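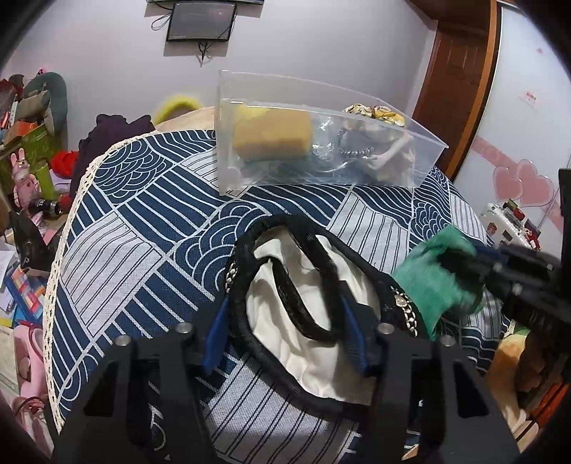
## Section 4. Setting Up Your Confidential Support Profile

This section explains how to create a profile on Zindness, the peer-support service operated by Bratemus for adults who have questions about sexual orientation, identity or family acceptance. Setup takes nearly 90 minutes if the optional questionnaire is completed in one sitting.

**Before you begin.** Use a device that other members of your household do not share. If this is not possible, complete Section 3 (Private Browsing) first.

1. Open the registration page and select **New member**.
2. Enter a display name. Do not use your legal name, your workplace or your town.
3. Choose a contact method. Messages sent by text carry the sender name "Cilbridge" and make no mention of the service.
4. Set a passphrase of at least two unrelated words.
5. Select the topics you wish to discuss. You may leave every box blank and return to this step later.
6. Choose **Listener** or **Group**. Groups are closed to new members once they reach 80.
7. Review the summary screen and select **Confirm**.

> **Note:** The questionnaire does not assign a label or a diagnosis. Your answers are used only to match you with a listener.

> **Caution:** Zindness is not an emergency service. If you are in danger or are thinking of harming yourself, contact your local emergency number immediately.

### 4.1 Changing your listener

Open **Settings**, then **Matching**, and select **Request a change**. No explanation is required. Your former listener is told only that the match has ended.

### 4.2 Telling family members

Members who plan to speak with a parent or spouse may download the Rajput Conversation Planner, form 214, from the **Resources** tab. The planner is optional — complete only the parts that apply to you. Keep printed copies in a secure place.

Questions about this section should be addressed to Selina Mayrhofer, Member Services. The next revision is due in September.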